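Questions about the Tusetik composer residency

By Rhona Sutherland, August

What is the residency?
Tusetik gives one composer a year the time to write a new piece for small ensemble. The composer stays in Bindano and works with local singers and carvers whose patterns and stories feed into the music.

Who can apply?
Any composer with at least two pieces performed in public. You don't need a degree. Past residents have come from jazz, choral music and sound art.

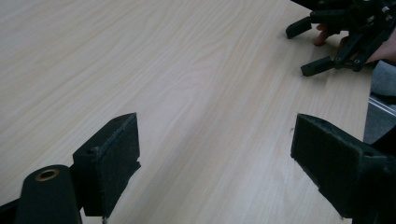

What will I have to work with?
The studio has an upright piano, two microphones and a pair of speakers. Most people write by hand for the first week or so, and a pale wooden tabletop is a good surface for large score paper. Bring your own laptop and software. Headphones are a good idea after 9 p.m.

Can I record the singers?
Yes, if they agree. Ask each singer before every session, and give them a copy of what you record. Some songs are kept for ceremonies and can't be recorded or quoted. Shona Haldane, who runs the program, will tell you which ones. 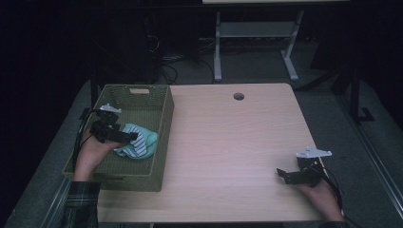 Striped cloth in an olive-green woven basket.

Is there a fee?
The resident gets $400 a week for 17 weeks, plus travel. Food is not included. The Dmytriv Fund pays for the first performance and for copying the parts.

Who owns the finished piece?
You do. We ask for the right to perform it once in Bindano and once at the Plodlow festival. If you use a melody from a local singer, the singer is named in the score and shares the royalties.

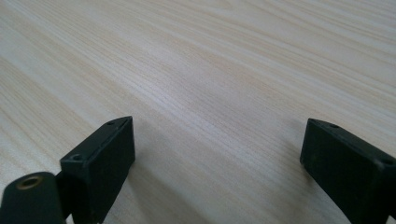
The agreement on shared royalties is signed before you start writing. It runs to four pages, and we send it out with the offer letter - please read it before you accept.

How do I apply?
Send two scores, two recordings and one page about what you'd like to write. We don't take late applications.

Last updated: August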